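October, 4:40 pm – mortar notebook, bench 2

Lime putty batch from Clasteo finally opened. Good and fat, no lumps. Knocked up at 1:3 with the sharp sand, no extra water. First mix too stiff, let it sit under a damp sack, second go with the paddle much better. Do not add water before the second go!! (me, every time)

Weighed 900 g per cube mold, 12 cubes total. Half under wet burlap, half open on the shelf. Iolanda thinks the open ones will craze by morning. Probably right.

Sand from the Norðdahl pit is coarser than last lot. Sieve stack is missing the fine pan – whoever has it please bring back. Dust on the scale again, re-zeroed, first two weights maybe off a hair. Marked those cubes with a pencil cross.

Pointing test on the sample panel: joints raked to twice thier width, wetted down, packed in thin layers. Stiff brush once it's thumbprint hard. Color drying too pale next to the old brick. Try a spoon of brick dust in the next mix. Invoice 1497 still not paid, chase.

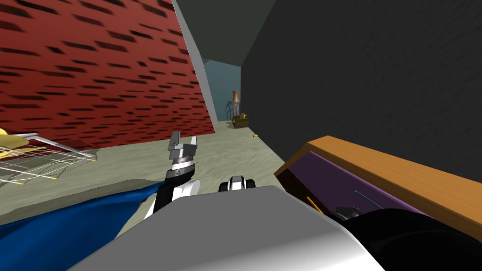
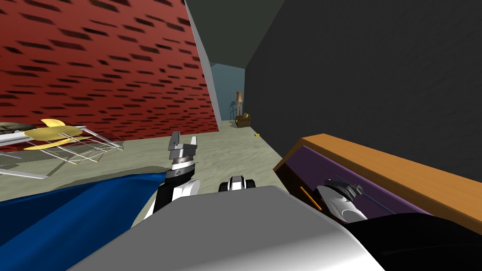 Red wall on the left, dark one on the right, in all three. 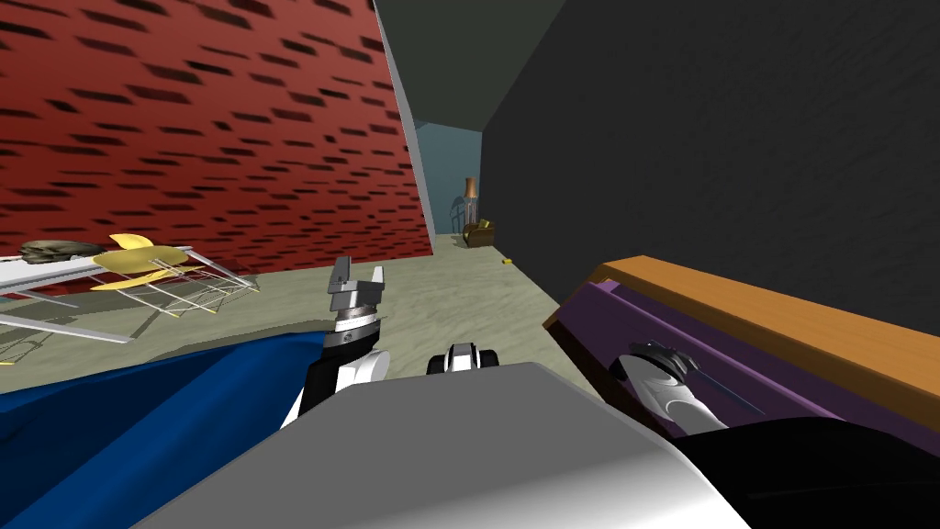

Keerthana Pinto: I'd leave the brick dust out untill the cubes have had a month. Pale at one day tells you nothing, and it'll change the set. Fine pan is in my drawer, sorry.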